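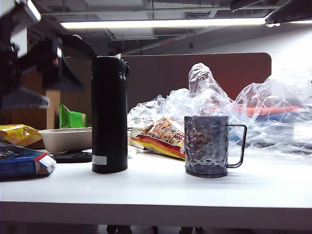 The Null at Stuklow

1. Delivery

The Triler amplifiers arrived at the Stuklow hall in January with the wrong gain settings. The technician corrected them one at a time, using a screwdriver and a chart taped inside the lid of the first crate. There were 86 loudspeakers in the plan. The contract with Utix required that a voice from the stage reach every seat at the same level.

The measurement procedure was simple. A sweep was played through one channel, a microphone was placed at a seat, and the response was saved under the seat number. Then the microphone was moved. The hall had 500 seats. On a good night she finished a row before the last bus.

2. Row 7

The fault appeared at the center seat of row 7. Every other position gave a curve with the usual dips. The center seat gave a flat line at the noise floor. She replaced the cable, then the microphone, then the preamp. The line stayed flat.

She sat down in the seat and clapped. She felt her palms meet. She heard the air handling, which ran on the roof, and nothing else.

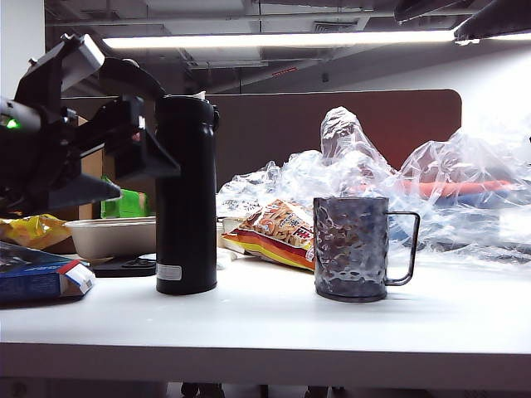

Black vacuum bottle on a white tabletop.

A cancellation of that kind needs two equal sources in opposite phase, and it holds at one frequency, or a few. Hers held from the lowest band to the highest. It held with the amplifiers off. She entered it in the Cho software as a null, width one seat, cause unknown. The software rejected the entry and asked for a source.

She left the field blank and sent the file to Utix. The answer came the same afternoon: the result was within tolerance when averaged across the row.

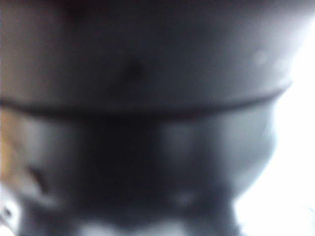 3. Acceptance

On the last night she ran the full system with a recording of rain. It was even and close, and it seemed to fall from well above the ceiling. She walked the aisles with the meter and signed each page.

She did row 7 last. At the center seat the rain stopped. She stayed for the length of the recording, breathing without any sound of it, and at the end she heard someone in the seat turn a page.

She checked her clipboard. The form was still on its first sheet. She wrote down the level, 2000 hertz band, and moved the microphone one seat to the left.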